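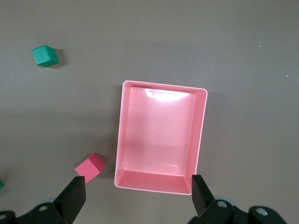
Oretti Storage Tubs

Sizes, colours, care and a few ideas from people who use them

We've stocked the Oretti tub since the shop opened, and it's still the thing I end up talking about at parties (my partner has asked me to stop). It's an open plastic tub with sloping sides and a flat floor, it comes in more colours than you'd expect, and it fits into nearly every part of a house. I have them in the pantry, under the bathroom sink, in the boot of the car and on the potting bench, and I'd still find a spot for another.

Sizes

Small – a drawer tub. Good for batteries, birthday candles, tea bags, hair ties, fuses.
Medium – the all-rounder, and the one most people start with. Pantry packets, nappies, craft gear, dog leads.
Large – for towels, winter hats, kids' blocks. Still fine for one person to carry when it's full of something sensible. Please don't fill it with bricks.

All three have a rim that runs the whole way round, so you can grab a tub from any side. Because the walls taper, empty ones nest, and a stack of ten mediums takes up hardly more floor than a single one.

Colours

Pink, white, slate, mustard, bottle green and a soft blue we only get in April. Pink outsells everything else in the medium, which surprised us the first year and doesn't any more. It's a cheerful colour to find at the back of a dark cupboard! The shade can shift a little between batches, so if you need a perfect match for a whole shelf, order them together and leave a note at the checkout. Kwame packs the orders and he'll pull them all from the same carton.

Lids

Lids are sold separately for the medium and large. They sit on the rim and press down at the corners. They keep dust out but they are not airtight, so flour and sugar should stay in jars or in their bags with a peg on. There's no lid for the small and, as far as I know, no plan for one.

What's it like with the Rakell shelf?

Lovely. The standard Rakell shelf takes three mediums side by side with a finger's width between them, or two larges. It will hold 40 kg spread evenly, so the tubs will be full long before the shelf complains. The narrow Rakell is a different story: a medium sits on it but pokes out at the front, and I'd go for smalls there.

If you have the older Vindik units with the lip along the front edge, tubs need to be lifted in over it. Some people like that, especially in a caravan, where it stops everything sliding out on corners.

Cleaning

Warm water, dish soap, soft cloth. The finish is glossy and wipes down very easily, but a scouring pad will dull it and you can't bring the shine back. For sticky label residue, rub in a bit of cooking oil, leave it ten minutes and wash as usual. Top rack of the dishwasher is fine for smalls. Mediums and larges are better done by hand, they tend to flop about and block the spray arm.

Keep them out of full sun. Monique Hervieu left a row of mustard ones on her verandah for two summers and they've gone the colour of old custard. She still uses them for pegs.

Labels

The sloped sides make stick-on labels a bit fiddly, as a long label will want to lift at the ends. Short ones hold well. We also sell the Mallet clip-on tag, which hooks over the rim and takes a slip of card, and that's what I use in my own pantry because the contents change every other week. Write on the card in pencil and you can use it for ages.

Ways people use them

Trilok Sandhu keeps one medium per recipe night in his fridge, with everything for that meal in it, so whoever gets home first can start cooking.
Rosine Aubert starts seedlings in punnets inside the large ones and waters from the bottom. No holes needed, and the mess stays put.
Évan Texier sorts screws by length across a bench of smalls. He has asked for a divider insert and I've passed that on to Oretti twice now.

Ordering

Singles, packs of four and full cartons are all available. Cartons are mixed on request, any colours you like, one size per carton. Pick-up from the shop is free, and if you want to see the colours in daylight before deciding, we keep one of each on the front bench. Bring your shelf measurements along if you can, inside width and depth, and we'll work out the best fit with you.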